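Getting to Know Your Wooden Tabletop (and Keeping It Lovely)
Posted 11/05/2020
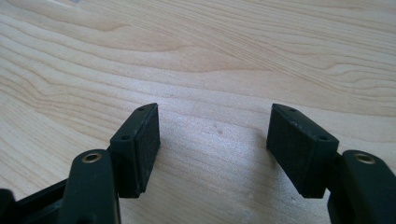

Wavy grain on a pale top, with a soft sheen where the light falls.

I love a light wood table! Pale wood goes with everything, it makes a small kitchen feel bigger, and the grain gives you something to look at while the coffee brews. It does show every crumb and every ring, though, so a few habits are worth picking up early.

Look across it, not down at it
Crouch until your eyes are nearly level with the surface and have a window or lamp on the far side. Smears, sticky patches and old glass marks jump right out. I do this before I wipe anything, and again after.

Go with the grain
Easy on a straight board, trickier when the lines swoop and curve. Pick the main direction and follow it in long strokes – you don't have to trace every ripple! Use a well-wrung cloth with one drop of dish soap, then dry right away with a second cloth.

Check the little specks
A tiny dark dot could be a crumb, a dab of ink or part of the wood itself. Try a fingertip first. If it stays put, lay a damp cloth on it for a minute and wipe gently. Still there? Leave it alone. I once scrubbed at a tiny natural knot until I had a dull patch the size of a quarter, and I was so annoyed with myself.

Water rings
For a faint white ring on a finished top, put a dry cotton dish towel over it and press with a warm iron (no steam) for a few seconds at a time. Lift, look, repeat. Test somewhere hidden first, please!

Oiling, if yours is an oiled top
Mine gets a thin coat of Grundard table oil every December, before the big dinners start. Rub it in, wait 14 minutes, then buff off every bit you can. Too much oil stays tacky and grabs dust. Lay the oily rags out flat, outdoors, until they're completely dry – a balled-up rag can catch fire on its own.

Felt pads under vases and lamps are wonderful too. Move them a little every few weeks so the wood around them ages evenly.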